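Taking a 10-year-old to the Kenach open day in May, worth it?

Posted by hullitz_mom

My son is nuts about robots and the Kenach lab in Nirkberg has its open day coming up. The flyer says they work on taking old desktop PCs apart with a robot arm. It's 36 miles each way for us, so before I promise him anything, is there enough for a kid to look at? And do you have to book?

Nanami Amano

We went last year and I'd say go! You stand pretty close to the table, and the computer is lying on its side with the cover off, so even short people get a good view of the insides.

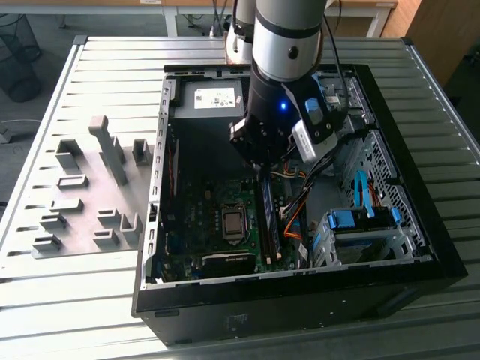 My daughter wanted to know the name of every single part, and the guy running it was super patient with her (he let her ask stuff for a good 7 minutes while a line built up behind us, sorry everyone). No booking when we went, but get there before 2 if you can, it fills up. Oh, and the arm is slow. If he's expecting a movie robot, warn him in the car.

They also had printed holders standing next to the PC, and she liked those almost more than the arm.

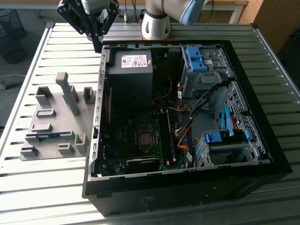
Parking is behind the Stoyanova building, free, and the vending machine in the lobby only took coins. Bring a snack.

Baptiste Hamel

No idea about this year, but the one I went to was mostly adults talking about recycling. Kid might get bored. Check their site for the hours.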